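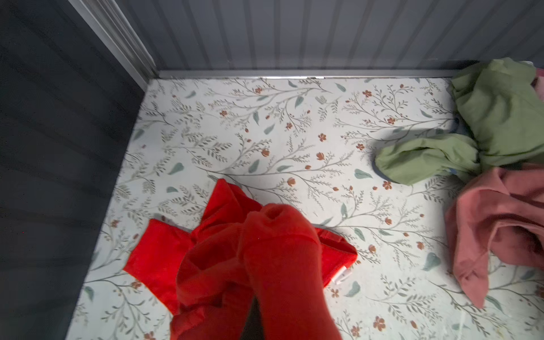
The Gavance Manley is a garment-handling kit for robot arms, sold by Gavance to small laundries, clothing resale shops and teaching labs. It is made up of a two-finger gripper, a small camera that mounts at the wrist, a control box and the Inunbridge software, which runs on an ordinary desktop computer. The arm is not included.

The kit is meant for picking single items out of a mixed group of clothes. The gripper pinches the cloth between narrow fingers and gathers it into a bunch as it lifts. Knit fabrics in strong colors, such as a red garment lying apart from green and pink ones, are the simplest case. Garments piled against a wall or over one another are harder, and the manual advises a second camera for such work.

Inunbridge comes with 9 preset grasps and can store up to 1,000 recorded picks. Older picks are then overwritten unless they have been exported. The control box, model 929, replaced the earlier Chung box in August and uses a different power plug. Chung boxes still work with the current gripper after a software update.

Finger pads are sold separately in packs of nine. Folding is not part of the base kit and requires a second arm and a paid add-on.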